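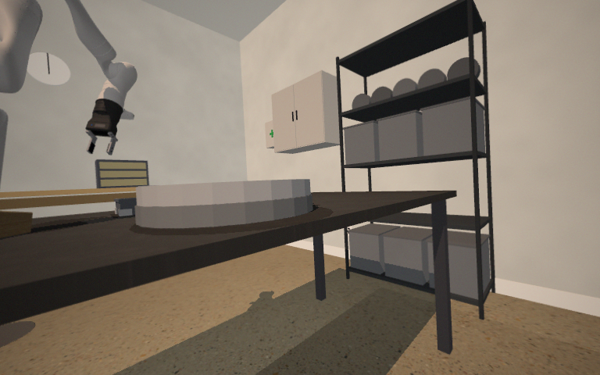
4.2 Comparison of controllers

Both controllers were run in the same simulated room, with the same white arm and the same black two-finger gripper. The Trekent controller plans the whole path before the arm moves. The Vachon controller works out a new path as it goes. We made no changes to the gripper between the two, and the finger force was held at the value set in July.

The arm started each run from one of 21 poses. The target was a small ring lying on the round tray. The tray has a raised rim, so a low approach from the side is likely to end in contact. 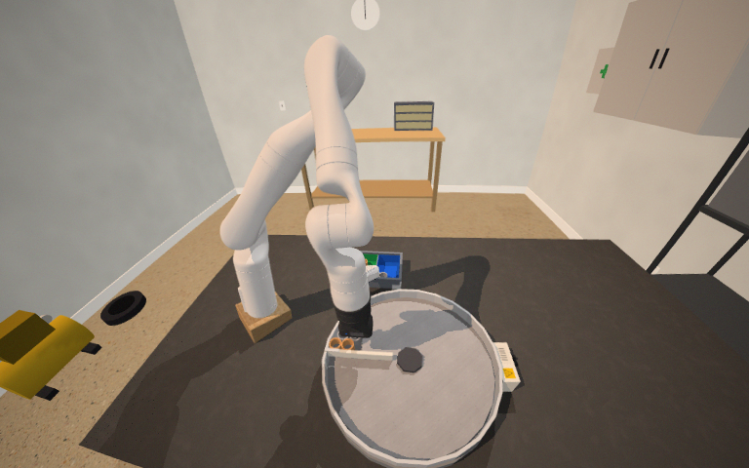
Edith Rushmere
Research Engineer, Wescombe Simulation Group

Each controller was given 1000 runs. A run counted as a failure if the ring was not held clear of the tray when time ran out, or if any part of the arm touched the rim. Trekent failed in 271 runs and Vachon in 229. Most of the gap came from the poses where the wrist began furthest from the tray. From the nearer poses the two were hard to tell apart, and Trekent was a little quicker.

Rim contacts were logged separately by the Sasteck contact checker. Vachon touched the rim more lightly but more often, usually with the outer finger on the way down. We tried raising its approach height and this cut the contacts, though the extra travel caused more runs to time out. The results given in this section use the original height.

Figure 3. Simulated room with the gripper open and empty above the worktable.

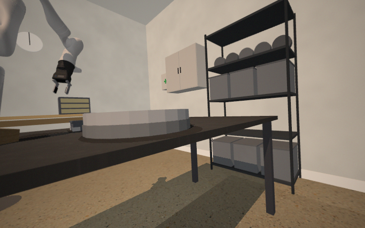
The time limit was the same for every pose, which is hard on the far ones. A limit scaled to the starting distance would probably narrow the gap between the controllers, and we use one in Section 4.3.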